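Werkstattbuch Gruvham, Freitag, 19. Mai 2023

Ansatz Eisengallustinte, Charge 173. Galläpfel von Koval, grob gemörsert, über Nacht in Regenwasser, danach durch das Leinen gegossen. Der Auszug war heller als beim Ansatz vom Januar, riecht aber gleich. 119 g Galläpfel eingewogen, der Rest vom Sack ist wieder im Schrank hinter den Pigmenten.

Eisenvitriol erst nach dem Filtern dazu, in kleinen Portionen. Umschlag nach Blauschwarz kam schon bei der zweiten. Gummi arabicum angesetzt nach dem Rezept im Zenier-Heft (das von 1870, die Abschrift, nicht das Original), war nach 30 Minuten noch klumpig, also stehen lassen und später weitergerührt.

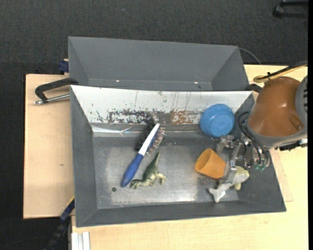 Frage von Marichka: Wie lange muss die Tinte stehen, bevor wir damit auf dem Hadernpapier schreiben?
Mindestens zwei Wochen, locker abgedeckt und einmal täglich umgerührt. Frisch schreibt sie zu blass und dunkelt ungleichmäßig nach.

Strichproben trotzdem heute schon gezogen, damit wir einen Vergleich haben. Stahlfeder und Gänsekiel, jeweils auf Hadernpapier und auf dem Draltedo-Karton. Auf dem Karton läuft die Tinte an den Fasern aus, vor allem beim Kiel. Auf dem Hadernpapier saubere Kanten, Haarstriche gut lesbar. Streifen sind mit Bleistift beschriftet und hängen an der Leine im Nebenraum.

Svyatoslav meint, eine Nelke ins Glas reicht gegen Schimmel. Beim letzten Mal hatten wir keine drin und nach drei Wochen eine Haut obenauf. Diesmal in ein Glas eine Nelke, ins andere nichts, beide nebeneinander auf das Nordfenster. Etiketten sind dran.

pH-Streifen sind aus. Bitte bei der nächsten Bestellung mit aufschreiben, dazu Filterpapier in der größeren Sorte. 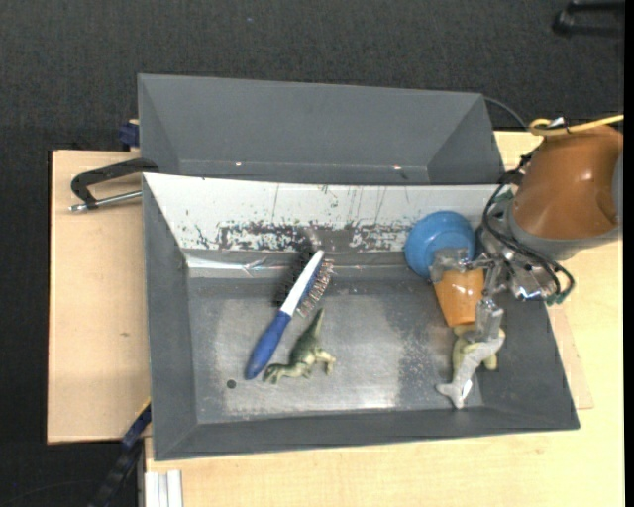

Der Bodensatz vom Januar-Ansatz ist fest geworden und geht mit Wasser allein nicht aus der Flasche. Versuch mit verdünnter Zitronensäure läuft. Für alles, was mit Tinte in Berührung kommt, sollten wir endlich eine eigene Ablage haben, getrennt vom Papier. Eine graue Wanne mit schrägen Wänden wie die vordere auf dem Holztisch wäre mir recht, die Spritzer und Laufspuren an deren Rückwand stören für diesen Zweck nicht. Papier und fertige Streifen bleiben dann auf der Fensterseite.

Offen: Lichtechtheit. Je ein Streifen halb abgedeckt ins Südfenster, Marichka legt sie am Montag aus. Nachsehen nach vier Wochen, Ergebnis bitte hier auf der linken Seite nachtragen.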